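Nenberg Household Textile Terms
Data card, version 1.2
Last updated: 3/10/21

Summary
A bilingual word list (Spanish and English) covering cloth goods, their care and storage, and the small furnishings used with them. The list holds 1,000 headwords, of which 277 have a regional variant recorded in the variant column. It was compiled by Leire Ibarra and Aurelio Bustamante from printed catalogues in the Amero collection.

Scope
Included: towels, bed linen, table linen, curtains, bags and baskets, racks, hangers and pegs. Excluded: clothing sizes, trade names and industrial fibre codes. Headwords are nouns — verbs appear only in the notes column. 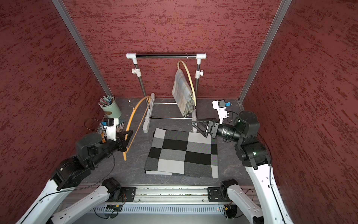 Plaid towel with fringed edge, on a hanger (headwords: towel, fringe, hanger, rack).

File format
One UTF-8 file, terms.tsv, tab separated, with a header row. Columns: id, headword_es, headword_en, variant, region, source, notes. Empty cells are left blank. Ids are stable between versions and are not reused after a deletion.

Parts of objects
Parts have their own rows and point to the parent term by id in the notes column. Handle is split by form:

handle, loop
handle, strap
handle, knob

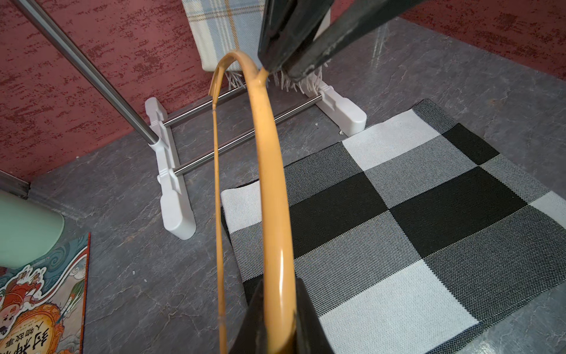 The Spanish side keeps asa for the first two and pomo for the third. Where a catalogue used asa for a knob, the source wording is kept in notes and the headword is corrected.

Checking
Carmela Cuesta reviewed a sample of 200 rows in April against the source pages. Disagreements were settled by Aitana Quintana.

Known problems
Region codes for the Esteban catalogues are incomplete. Plural forms are inconsistent in rows taken from the Irnden supplement.

Contact
Maite Sepúlveda, list maintainer. Please quote the row id when reporting an error.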